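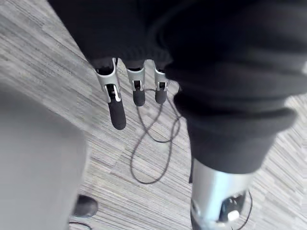
Marcelino Araújo wrote back after my flooring post to say that grey on grey is a mistake in any bathroom, and that a vanity in the same colour would vanish into the room. I had the same worry before I ordered the Jallby. After nearly two years of using it every morning I can give a fair answer.

The Jallby is a vanity with a dark grey cabinet, flat drawer fronts and a grey stone top with white veining. The basin is white and rectangular and sits to the right, so the usable counter is all on the left. That suits me. If you share the bathroom with someone who spreads out, measure first.

Matching it to the floors took longer than choosing it. I had samples from Flistmont and Radonjić on the go for most of September and looked at them in the morning and again after supper. 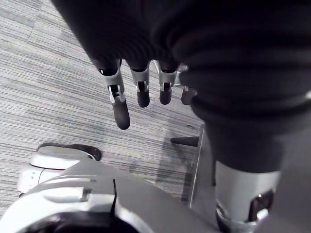
Carpet tile in light and medium grey, with the fine streak.

Carpet tile was never going in a bathroom, but the room next door has it and I wanted the two to get along. The streaks in the tile are close enough to the grain in the plank that the change doesn't jar.
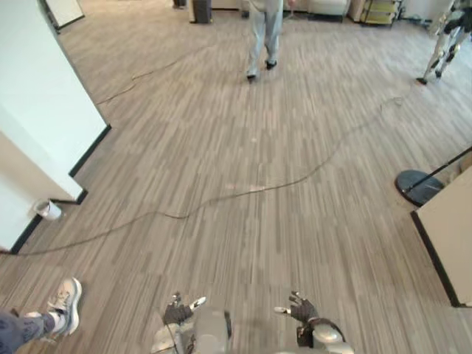

Wood-look plank in grey, taupe and light brown, with black baseboard.

The plank is warmer than the cabinet, and that answers Marcelino's complaint. The vanity reads as darker and cooler, and the white basin does the rest. I'd still avoid a dark wall colour with it.

The tap is a Bangate single lever in matte black, $132, bought separately. The spout is flat and angular and reaches well over the basin.

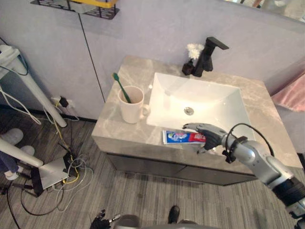

Water spots show on the black finish, so I keep a cloth in the top drawer. The lever is still firm. The drawers run smoothly, though the lower one needed adjusting twice in the first winter.

The stone wipes clean with dish soap. Toothpaste left overnight takes a bit of rubbing. I would buy the vanity again, and probably the tap in chrome.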